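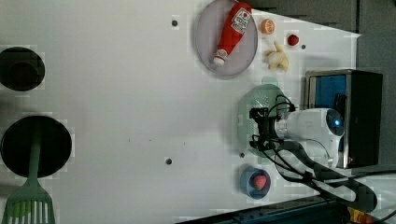
Teaching a small arm to pick things up from above goes faster if you fix the approach height first and leave the grasp itself for later. I use a toy kitchen bolted to the end of the bench at Firnasness, our shared workshop, and every object gets the same routine. Start with something that has a rim and forgives a bad angle. The light green colander is my first target, with the gripper brought in from the side and stopped directly over it. Leave the strawberry and the orange slice for another day, they are small and you will spend the whole evening chasing them.

What you need

An arm with a two-finger gripper, already homed
A control program that can save named poses (I use Ots)
A ruler
Masking tape

Step 1. Fix the base

Clamp the arm so it cannot shift when it reaches to full length. Mark the base position on the bench with tape. If somebody borrows the clamp you can put everything back without starting over. Mine slipped once in August and I lost all the saved poses for the left side of the counter.

Step 2. Set the hover height

Jog the wrist until the fingertips are 100 mm above the counter. Save this as "high". Lower it to 50 mm and save that as "low". Check both with the ruler, not the number on the screen. On my arm the two disagreed by 3 mm until I redid the joint offsets.

Step 3. Check the cables

Move from one side of the counter to the other at the high pose and watch the cables at the wrist. They need enough slack to turn but should not hang lower than the fingers. A cable that drags will knock over anything tall.

Step 4. Teach the hover

Put the target down and tape a small mark beside it. Move to high, line the gripper up over the middle, then go to low and correct again. Save the low pose with the name of the object. Do not close the fingers yet.

Step 5. Close on the rim

Shift sideways until one finger is inside the rim and one is outside, then go down slowly. Set the grip force to the lowest value that holds. Thin plastic bends, and Ots will report a good grip on a bent rim - lift a little and look before you trust it.

Step 6. Repeat

Run the whole move at quarter speed, then half. Log each try. My file in Trutoseo has 1,867 tries in it and most of the failures come from a base that moved, so go back to Step 1 before you change any code.

The bracket drawings are in the Clustach folder. Updated 23rd December with the new hover heights.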